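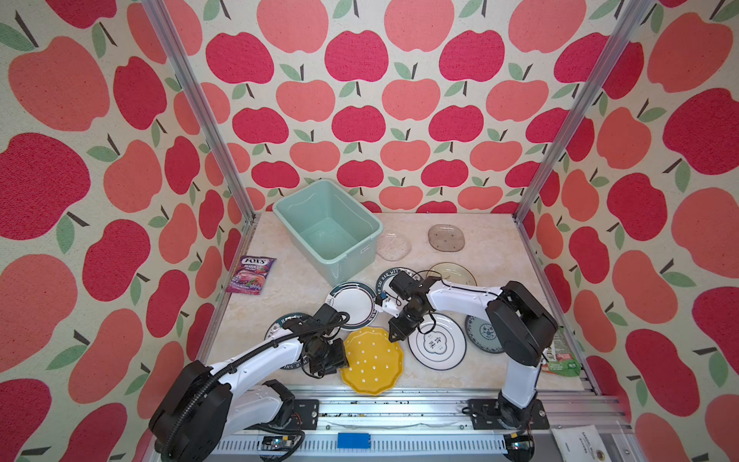 About Trernach

Trernach supplies second-hand and end-of-line tableware to cafés, halls and households in Plelturville. The business was set up by Jayanthi Warrier in a rented shed on Nadar Road and still works from that address. Stock is mostly plates. Bowls and serving dishes are taken when they come as part of a mixed lot, and cutlery is not handled.

How stock is sorted

Each lot is checked on a table before it is entered in the catalogue. Plates are grouped by material first (glass, ceramic, plastic), then by rim: plain, coloured, lettered or scalloped. Square plates are kept apart from round ones, as they do not stack together safely. A plate with a chip on the rim is withdrawn. Light surface marks are noted on the listing and the price is lowered.

Sorted plates go into open plastic bins with a label at one corner. Glass is stored on its own shelf. The largest plates go at the bottom of each stack, and metallic rims are separated with a sheet of paper. Gold-rimmed pieces should not be put in a microwave and are marked accordingly in the catalogue.

Range

The catalogue was last recounted on 28 August 2018 and held 1556 plates, of which 899 were ceramic. Matching sets are sold in fours where possible. Odd plates are sold singly, including patterned pieces, coloured party plates and restaurant ware with lettering or an emblem. We do not split a complete set.

Hire

The Prerngate hire range covers plain white dinner plates for up to 70 guests. Plates are returned scraped but unwashed, in the bins supplied. Breakages are charged at the listed price of the plate. Hire bookings close for stocktake in March each year.

Selling to us

Mixed lots are accepted by appointment. Please wrap glass separately and tell us beforehand if any pieces are larger than a standard dinner plate. Payment is made once the lot has been checked, and withdrawn plates can be collected within 4 weeks.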